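Home | Topics | Display technology | Panels | Glossary

Local dimming

Local dimming is a method of controlling the backlight of a liquid crystal display so that separate areas of the screen can be lit at different levels. It is used in television sets, computer monitors and some laptop screens to deepen dark areas of a picture while keeping bright areas bright. The part of the backlight that can be controlled on its own is called a zone. A display may have a handful of zones or more than 2,000.

Shares 30 | Comments 4

Background

A liquid crystal panel produces no light. It acts as a set of shutters, one for each coloured sub-pixel, placed in front of a light source. The shutters do not close fully, and a small amount of light passes through them even when the picture signal calls for black. In a dark room this leakage shows as a grey haze over night scenes and over the black bars above and below a widescreen film.

Early sets dealt with the problem by lowering the whole backlight during dark scenes. This is known as global dimming. It works well when the entire picture is dark but fails when a dark picture contains one bright object, as the object is dimmed along with everything else.

Types

Edge-lit dimming places the light-emitting diodes along one or more sides of the panel. A plastic sheet spreads the light inwards. The zones take the form of columns or wide blocks, and a small bright object can raise the light level over the full height of the screen. The design is thin and cheap to build.

Full-array dimming places the diodes directly behind the panel in a grid. Zones are smaller and closer to square. The cabinet is usually deeper, to leave space for the light to spread evenly before it reaches the panel.

Mini-LED dimming is a form of full-array dimming that uses much smaller diodes in greater numbers. The zone count rises accordingly, though a zone still normally covers many thousands of pixels. Groups of diodes are often wired together, so the number of diodes quoted for a set is not the same as the number of zones.

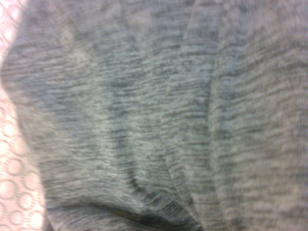
Control

The set's processor examines each incoming picture, divides it into areas matching the zones and works out a light level for each. It then adjusts the pixel values to suit, opening the shutters further where the light has been lowered. The two steps must be kept in time with each other. If the backlight lags behind the panel, moving highlights appear to drag a patch of light after them.

Most processors also smooth the levels between neighbouring zones and limit how fast a zone may change. Strong smoothing hides the zone edges but gives up some contrast. Light smoothing does the reverse.

Faults and side effects

Blooming is a glow around a bright object on a dark ground. It occurs where a zone is larger than the object it lights, and is most easily seen around subtitles. It tends to be worse when the screen is viewed from the side.

Black crush is the loss of shadow detail where a zone has been dimmed too far. Star fields are a common test, as a cautious processor may treat isolated points of light as too small to matter and fade them out.

Flicker may be seen when a zone switches repeatedly between two levels. It is more common in the high setting offered by many menus, and for desktop use some monitor makers advise turning the feature off – a moving cursor can otherwise change the brightness of the page behind it.

Measurement

There is no single agreed test. The Petley pattern, described by Kavinda Marikar, shows a white square covering 4 per cent of a black screen and records the light level at fixed distances from its edge. The Amini method repeats the reading with the square in motion. Results from the two cannot be compared directly.

See also

Backlight
Contrast ratio
Clondwood test chart
Wirov diffuser

Last edited 19 August 2026

Previous | Next | Back to top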